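Rings in the Grain
Clolura Quarterly, Materials and Upkeep

By Leen Hourani

A pale wooden tabletop records use faster than almost any other surface in a house. The grain is open, the color is light, and anything darker than the wood stays in view. The joiners at Zoubi, a small furniture shop that refinishes tables for cafes and private kitchens, took in 160 tops last year. Most came in for marks left by round containers.

Two kinds of mark are commonly confused. A white ring is moisture held in the finish. It sits above the wood and will often fade with gentle warmth or a light rub of oil. A gray or brown ring has passed through the finish and reached the fibers. Water carries minerals and traces of iron into the wood, where they react with tannins and darken. Polish does nothing for it.

Size is a poor guide to severity. A wide, faint outline can be shallow, while a small blotch beside it may go deep. The shop looks first at the edge of the ring, then at any patch that departs from the circle. A blotch with an irregular border usually follows the softer wood between the growth lines, where liquid travels more easily. Knots are denser and tend to resist it, though the wood right beside a knot can take up a good deal. 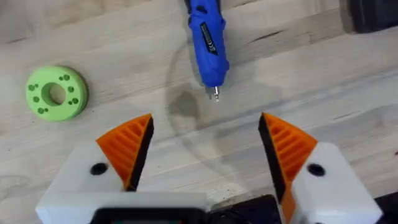

Working on the mark

The first step is to leave the table alone. Damp wood should dry at room temperature for 8 days before anyone judges the color. Sanding too early raises the fibers and spreads the stain.

Once dry, the whole plank is sanded along the grain, seam to seam. Spot sanding leaves a shallow dish that shows in low light. If gray remains, a weak oxalic acid solution is brushed across the full plank, left to work, then rinsed and neutralized according to the label. Gloves, eye protection and a dust mask are required, and the dried residue should never be dry-sanded.

The refinish is a matter of preference. Zoubi uses Nutent, a thin hardwax oil, in two coats. Unditness, a water-based matte lacquer, holds off standing liquid longer but is harder to patch. On the shop's current list, a full top in oil costs $441 and the same top in lacquer costs $530.

Some owners decline the work once they have the quote. A faint ring on a table with knots, seams and older blemishes is one mark among several, and a maintenance coat of oil every January will keep the surface serviceable. Coasters with a cork base are adequate. Glazed ones trap water underneath and should be lifted and wiped.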